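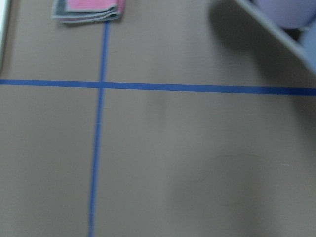
Blue tape lines crossing on the surface, folded towel at the top.

Home | Checklists | Kitchen | Laundry | Workshop | Contact

February
By Lanying Jiang

Shared laundry and utility room — monthly walk-through, Vinbridge building

I love this room. It gets more use than the lobby and it has come a long way since the fall, so most of the comments below are good news. Items are marked OK, FIX or WATCH. If you want to add a comment, write it on the paper copy inside the door and I'll type it up.

ENTRY AND FLOOR

1. Door closes and latches without a push. OK
Comment: The new closer is wonderful. No more slamming at 6 a.m.!

2. Floor dry, no curled mat edges. WATCH
Comment: The mat by the utility sink is starting to lift at one corner. I pressed it flat and it came right back up. If it's still doing that next month I'll ask for a new one.

3. Path to the door at least as wide as a laundry cart. OK
Comment: The drying rack has finally moved to the back wall. Thank you, whoever did that.

4. Floor drain clear. OK
Comment: Poured a bucket down and it went fast, with no gurgle.

WASHERS

5. Supply hoses free of bulges, cracks and rust at the fittings. FIX
Comment: Washer 2 has a rusty ring where the cold hose meets the valve. It isn't dripping, but the hose is old and I'd like it swapped for a braided one. Work order 2343 is in.

6. Shutoff valves turn by hand. OK
Comment: All of them turn, even the stiff one. Please don't hang bags on the handles.

7. Machines level, no walking on spin. OK
Comment: Ran the big Flukden on high with a full load of towels and it stayed put. What a difference from last winter, when it used to creep out from the wall and lean on its own plug.

8. Door seals wiped, no mildew smell. WATCH
Comment: Leave the doors open a few inches after your last load. It really works!

DRYERS

9. Lint screens clean and not torn. OK
Comment: Screens looked great. Once in a while give them a scrub with dish soap too — dryer sheets leave a film you can't see, and water will sit on top of the mesh if it's there.

10. Vent duct attached, not crushed. FIX
Comment: The duct behind the left Kang is bent almost flat where the machine got pushed back. Taped a note on the front. Use the other dryer until it's straightened.

11. Outside vent flap opens when dryer is running. OK
Comment: Went out in the cold to check. Good strong puff of warm air.

12. Nothing stored on or behind the dryers. OK

ELECTRICAL AND LIGHTS

13. Outlets near water trip and reset with the test button. OK
Comment: Both tripped right away and reset fine.

14. No extension cords or power strips on the machines. OK
Comment: The iron was on one last time. It's now plugged straight into the wall.

15. All lights working. FIX
Comment: One tube flickers over the sink. Spare tubes are in the hall closet, top shelf.

SUPPLIES AND STORAGE

16. Bleach and ammonia products on separate shelves. OK
Comment: The new labels from Indeo are big and easy to read. I'm a fan.

17. Detergent pods up high in a closed bin. WATCH
Comment: Bin was closed but the lid doesn't snap anymore. We have small kids in the building, so let's get one that does.

18. Fire extinguisher on its hook, needle in the green. OK

19. Emergency number posted and readable. OK
Comment: Rewrote it in marker. The old one had faded to almost nothing.

Open from this walk-through: washer hose, left dryer duct, light tube. The hose comes first.

L.J.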